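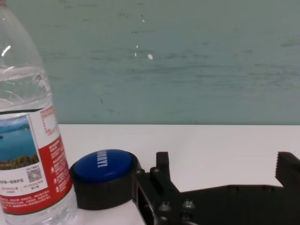

Wrist camera view at the table: water bottle, blue push button and gripper.

Home Projects Reports Partners Contact
Search reports Enter keyword Go
Projects > Varar Bench Program > Progress Reports > Equipment and Budget

Varar Bench Program: Progress Report to the Grestance Fund
Reporting period: March to June
Subject: Equipment purchases, remaining budget and plan for the second station

1. Purpose of this report

This report covers equipment spending under the Varar grant from March through the end of June. It lists what has been bought, what has been deferred, and what we ask Grestance to approve before the second station is ordered. Research results are reported separately and are mentioned only where they affect a purchase.

2. Status of the first station

The first station is in daily use. It consists of one arm with a parallel gripper, a wrist camera, a white table and a control computer. The arm and controller were bought from Kalletti under the original quote. The table was already on our inventory and was charged to the grant at no cost.

The task set in the reporting period was limited to small household and desk objects. Two groups have been used most: push buttons, which the arm approaches and presses, and filled plastic bottles, which serve both as objects to grasp and as obstacles next to the button. A filled bottle is a useful obstacle for planning purposes. It is heavy enough to stay put under light contact, it is transparent in part, and it costs almost nothing to replace. The glossy button caps gave more trouble than expected in the camera data, mainly from reflections, and this has a bearing on the lighting request in section 5.

A total of 542 episodes were recorded in the period. Of these, 306 passed review and were released to the training set. The remainder were rejected, in most cases for operator error in the first weeks or for dropped camera data. The dropped data was traced to a cable at the wrist joint. The cable was replaced in May from the spares line and the fault has not come back.

3. Spending to date

Arm, controller and mounting hardware: paid in full.
Gripper and one spare set of fingers: paid in full.
Wrist camera and cabling: paid in full, one replacement cable added in May.
Control computer: paid in full.
Consumables (bottles, buttons, tape, cleaning supplies): under budget.
Lighting: not yet spent.
Second station: not yet spent.

The consumables line was set too high. We had assumed that buttons would wear out under repeated pressing and planned for 100 units. Only 25 were bought, and most of those are still in the box. We propose to move the unspent part of this line to gripper spares.

The spare fingers were a late addition. Kalletti quotes a longer delivery time for fingers than for the gripper itself, and a damaged finger would stop all recording until the part arrived. The spare set was ordered with the gripper for this reason and has not been opened. The same approach is planned for the second station, with one shared spare set if the two grippers turn out to be the same model.

4. Workspace and surfaces
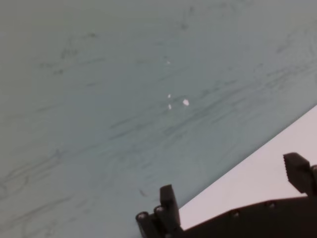 Floor space and surfaces were not costed in the original proposal. They should have been. The wrist camera sees whatever is behind and around the table as soon as the arm tilts, and any marks on those surfaces enter the data along with the objects. For a single station this is acceptable. For two stations it raises a question that has to be settled before money is spent: whether the second station should match the first one or differ from it.

The argument for matching is that data from the two stations can be pooled without further work. The argument for differing is that a model trained against one background tends to rely on it. Our current view is that the second station should use the same table height and the same arm mounting, with a different background. Plain panels on a light stand would be enough. The panels can be swapped between stations, so that both backgrounds appear in data from both arms.

Three options were priced:

Option A. Repaint the area around the first station and fit out the second one to match. Lowest material cost, but recording stops while the work is done.

Option B. Leave the first station alone and buy movable panels in two colors for the second. Moderate cost, no stoppage.

Option C. Full enclosures for both stations. Highest cost. Reach at the edges of the table would also be reduced, and the mounting would have to be changed.

We recommend Option B. Option C can be looked at again if outside light becomes a problem in the winter months.

5. Lighting
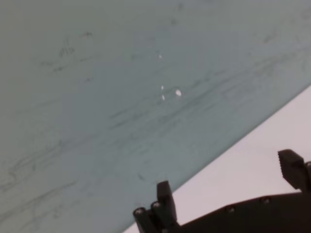
The lighting line has been held back on purpose. The original plan called for a ring light at the wrist. A test with a borrowed unit showed that it added weight, crossed the cable path and put a second highlight on glossy objects. We now plan to buy two diffuse overhead panels per station and no wrist light. The total is slightly below the approved amount.

Sangkhawat has quoted for the panels and the ceiling brackets as one order. The quote holds until the end of August. Delivery is given as four weeks from order, and the brackets can be fitted by our own staff in a day per station.

6. Second station

The plan for the second station is unchanged in scope. Two quotes are in hand for the arm:

Kalletti, same model as the first station. Spare parts, mounting plate and software are shared. Price is higher than last year's.

Sangkhawat, comparable reach and payload. Lower price, but a different controller, which means separate spares and an estimated three weeks of integration work.

When staff time is included, the difference between the two is small. We prefer Kalletti for the shared spares. A final comparison sheet will be sent with the purchase request.

7. Risks

Delivery time for the arm is the main risk. If the order is placed after August, installation will move into the next grant year and the funds will have to be carried over.

Storage is a smaller one. Recorded data is growing faster than planned, mostly from the wrist camera. The current disks will last through October with one station - less if the second station starts on time. A disk purchase is not requested now but will appear in the next report.

8. Approvals requested

a) Transfer of the unspent consumables balance to gripper spares.
b) Change of the lighting item from wrist ring lights to overhead panels.
c) A new line for movable background panels (Option B), funded from the lighting savings.
d) Release of the second station funds on receipt of the comparison sheet.

Items a) and b) do not change the grant total. A reply on b) is needed before the end of August to keep the quoted price. The next report is due in September.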